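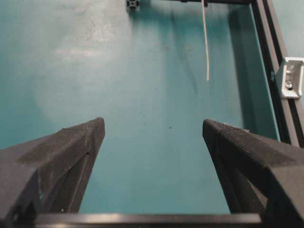 1월 작업 노트: Gumidwood 3권 대조

오전 9시 시작. 서부극 Gumidwood의 두 판본 대조를 이어서 함. 한쪽은 Usby 판(극장용 프린트 스캔), 다른 쪽은 Gondmont 판(텔레비전 방영용으로 줄인 것). 1권과 2권은 지난번에 끝냈고 이번에는 3권만 봤다.

3권 줄거리 메모. 마차역 습격 뒤 마을 사람들이 목장 일꾼을 범인으로 몰고, 보안관 대리가 그를 유치장에 넣는다. 술집 Figueroa의 주인이 알리바이를 알고 있으면서 말을 안 한다. 두 판본 모두 여기까지는 순서가 같다. 갈라지는 건 재판 장면부터다.

숏 목록
Usby 판 3권은 295숏으로 정리됨. 디졸브는 앞뒤 숏을 따로 세고 겹치는 구간은 비고란에 적었다. Gondmont 판은 재판 장면에서 배심원 반응 숏이 거의 다 빠져 있고, 대신 술집 외경이 한 번 더 들어간다. 이 외경은 새로 찍은 게 아니고 1권 첫머리에 나온 숏을 뒤집어 쓴 것이다. 간판의 Figueroa 글자가 좌우로 바뀌어 있어서 알았다. 목록 비고란에 '반전 재사용'으로 표시.

증언 장면
술집 주인이 증언대에 서는 대목에서 두 판본의 대사가 다르다. Usby 판은 "그날 밤 뒷문은 잠겨 있었소", Gondmont 판은 "뒷문은 못 봤소". 입 모양은 앞의 것과 맞는다. 방영판은 후시녹음으로 바꾼 것으로 보고 있는데 왜 바꿨는지는 모르겠다. 뒤에 나오는 총격 장면에서 뒷문으로 들어오는 인물이 있으니 방영판 쪽이 줄거리 구멍은 덜하다. 그래도 기준은 Usby 판으로 둔다.

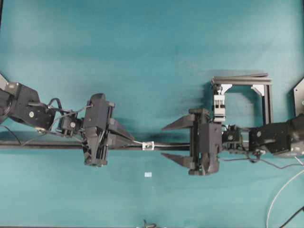
청록색 작업대 위에서 마주 본 두 팔

음향
증언 장면 직후 Usby 판에 60프레임짜리 무음 구간이 있다. 처음에는 광학 사운드트랙 손상으로 적어 두었는데 파형을 다시 보니 앞뒤가 깨끗하게 잘려 있다. 잡음도 같이 사라진다. 이음매 위치와도 맞으니 수선하면서 무음 필름을 끼운 것으로 판단. Gondmont 판에는 같은 자리에 방청석 웅성거림이 깔려 있어서 가져다 쓸 수는 있으나 음색이 많이 다르다. 저역이 얇고 치찰음이 세다. 일단 비워 두고 임시 믹스에만 얹어 봄. 임시 믹스는 듣기용이니 납품 폴더로 옮기지 말 것.

총소리도 하나 걸린다. 골목 장면에서 총구 연기보다 소리가 먼저 난다. 두 판본이 똑같이 그러니 원래 편집이 그런 것이고, 손대지 않는다.

자막
3권 한국어 자막 초벌에서 고칠 줄이 32개 나왔다. 대부분 호칭 문제. 1권에서 '보안관 대리'로 통일했는데 3권 초벌에는 '부보안관'과 '보안관'이 섞여 있다. 유치장 장면에서는 직급 차이가 대사 내용에 걸리므로 꼭 고쳐야 한다. 술집 주인의 말투도 하오체로 맞춘다. 재판 장면에서만 존댓말로 바뀌는데, 영어 대사에서도 판사에게만 격식을 차리니 그 부분은 그대로 둬도 됨.

지명 표기는 아직 못 정했다. 마을 이름이 제목과 같아서 화면 제목을 한글로 옮기면 자막도 따라가야 한다. 표기안은 '구미드우드'와 '거미드우드' 두 가지. 배우들 발음은 장면마다 조금씩 다르고, 역마차 마부가 제일 또박또박 말하는데 그쪽은 '거'에 가깝다.

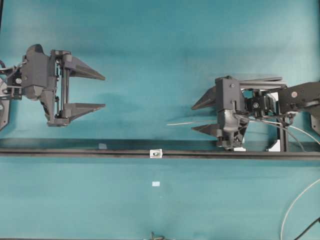 마부 대사는 1권에도 한 번 나오니 그것까지 들어 보고 정하기로 함. 정해지면 용어표 첫 줄에 넣고 이전 권 자막 파일도 한꺼번에 바꾼다. 파일마다 따로 고치면 2권 때처럼 한두 군데가 남는다.

색
낮을 밤처럼 찍은 추격 장면은 Usby 스캔이 너무 밝다. 하늘이 그냥 낮으로 보인다. Gondmont 판은 반대로 어두워서 말이 바위에 묻힌다. 참고할 타이밍 기록이 없어서 유치장 앞 등불 장면을 기준으로 잡고 밝기를 내렸다. 말 윤곽이 남는 선에서 멈춤. 모니터 두 대에서 차이가 좀 있어 다음에 시사실에서 다시 볼 것.

남은 일
- 재판 장면 배심원 숏 번호 재확인
- 무음 구간 처리 방식 결정, 복원 보고서에 이음매 위치 기재
- 자막 호칭 수정본 올리기
- 1권 마부 대사 듣고 지명 표기 확정
- 추격 장면 밝기 시사실 확인

오후 7시 종료. 숏 목록은 공용 폴더의 3권 아래에 올려 두었고 이전 파일은 지우지 않았다.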